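Mon 15 June

My grandmother wrote her shopping list on the back of old envelopes, always in the same order as the shelves. After five years in Sokcombe I do the same, but in two languages. Milk is in English, dill is still in Polish.
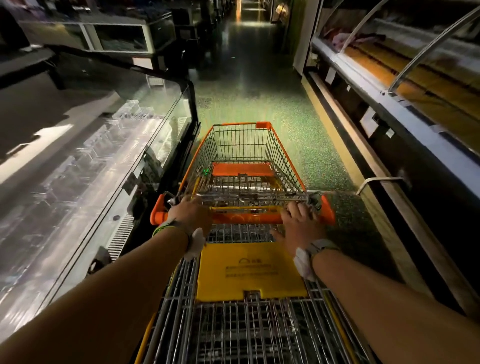
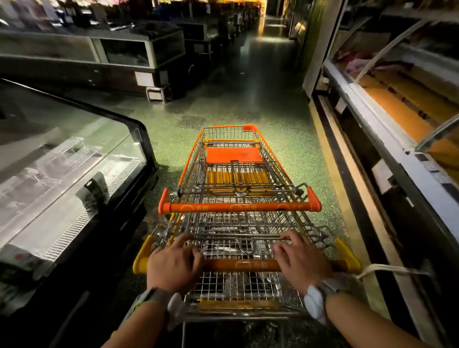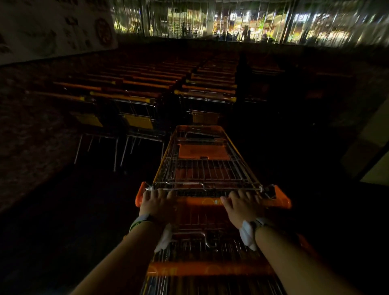 Last week Reijo found one of my lists in a library book and gave it back to me. He wanted to know what "koperek" is. I told him, and now he puts it on his potatoes. In October I will try to sow it on the kitchen windowsill, three pots if there is space.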